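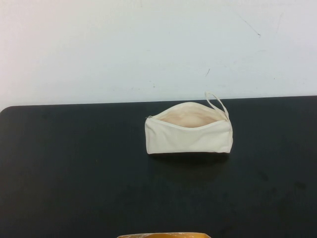

El estuche color crema, con la cremallera abierta, sobre la mesa negra de la célula.

Inicio | Reportajes | Taller | Suscripción | Contacto

En la nave de Plestska, el turno del viernes empieza con un paño y una mesa. La célula Wultum, un brazo montado junto a un tablero oscuro, practica con objetos blandos, y los estuches de tela son los que más ajustes piden. La correa se tuerce, el frente se arruga y la boca nunca queda abierta igual.

El mantenimiento es sencillo. Se limpia la superficie, se revisa el apriete de la cámara fija y se comparan 3 puntos de referencia con los del día anterior. Si la desviación pasa del límite, se repite la calibración, que dura 20 minutos. Los roces del tablero no se pulen: el equipo prefiere cambiarlo entero cuando toca.

Las yemas de goma de la pinza, fabricadas por Trukow, se sustituyen cada 800 ciclos. Con piezas rígidas aguantaban casi 3.000, pero la tela obliga a cerrar más y el borde se gasta antes. En mayo se modificó también la velocidad de aproximación, después de varios enganches con tiradores de cremallera.

El siguiente cambio previsto afecta al cableado de la muñeca, que ahora roza con el soporte en los giros largos.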